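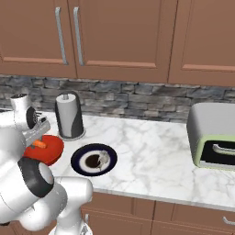

Pay for the hours, skip the arm

Tokberg sells its kitchen arm two ways. You can buy the hardware, or you can pay 80 dollars a month for the simulator and train in a rendered kitchen with marble counters, a toaster oven and a carrot on a red plate. I think most small shops should take the second offer and stay there for a good while.

I used it for 11 weeks. Setup was easy and the manual is short. I ran 300 carrot pickups before I touched anything else, and changing the plates between runs took a couple of clicks. Markska has a similar package, but it charges extra for each new room.

My complaint is with the food. A carrot piece is a fair test of a two-finger gripper. A wet slice of tomato is a harder one, and the library has very little like that. Tsutomu Sakai, who teaches our evening class, wants soft items added before he renews. I agree with him. The price is fair for what is there now, and I would pay more for a better pantry.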